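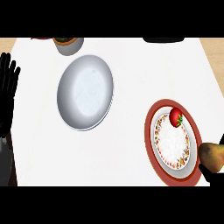

Brultham Priory: progress to the end of December
For Karabo Ntuli, grants office

Money first, as I know you read that bit first. We have spent 90 per cent of the access grant and completed rather less than 90 per cent of the access. The difference is the north stair, which the monks of Brultham built to their own standards in the thirteenth century and which our contractor, Bodin, has been discovering one step at a time.

All 49 steps now have a handrail. The top nine also have a new tread, the old ones having worn to the shape of a soup bowl. Anatole Perrin matched the stone from the quarry at Drosley and would like it recorded that he was right about the colour. It is recorded.

Visitors came to 2,278 for the season, a figure that includes one coach party who wanted the garden centre. They stayed for the undercroft and bought most of the fudge. Of the total, 198 took the guided tour with Cherry Mae Cruzado, whose account of the 1381 siege of the kitchen gets longer every month. I have asked her to finish before the car park closes.

Still to do: the gatehouse lighting, the bench on the river walk, and the interpretation panels. The panels are back with Ritmont for a second time. The first proofs had the abbot dying four years before he was elected, and the second had him dying twice.

We ask to carry the unspent balance into spring, when the lime mortar will set and Bodin's scaffolders can feel their hands. Revised costs for the gatehouse will follow once the electrician has been up there again.

Ghassan Haddadin
Site manager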